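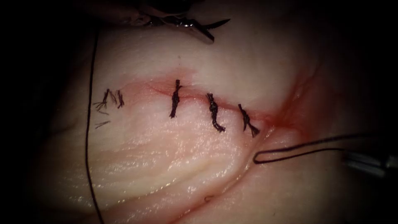 Build 138, Tivcombe colony map, May

Claim in the patch notes: drones no longer stall when two domes share a depot. I don't buy it yet. Loaded the old Kilgate save and let it run at top speed. No stalls for 37 sols, then 2 drones sat down outside the depot and stayed there. Same spot as before the patch, by the look of it. The log says "path ok", which it also said last month.

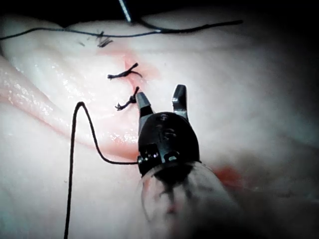 Memory

2,847 live objects after the dust storm. Kenta Noguchi thinks it's the storm decals never getting freed. Could be. He thought that about the water pipes too. Want a run with storms off before I believe either of us.

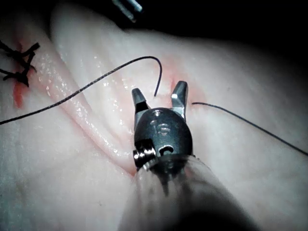 The new metal shader for the drone claws still looks like gray plastic to me. Pillai's preset puts the same shine on every face, and turning up the roughness just makes it all muddy. On the grasper here the flat inner face of the right jaw has a bright highlight along its edge and the outside is dull gunmetal. Ours needs that split. Two materials per claw, then, and I doubt the frame budget will like it.

Left to do: storm-off run, claw test under dome light, ask Clomen for their depot save.

Comments

knoguchi: the pipes WERE leaking, check the May log
mapdesk: seeing the drone thing on a fresh save too, one dome only

Recent entries
Depot queue, second try
Why the rover save won't load
Dome light flicker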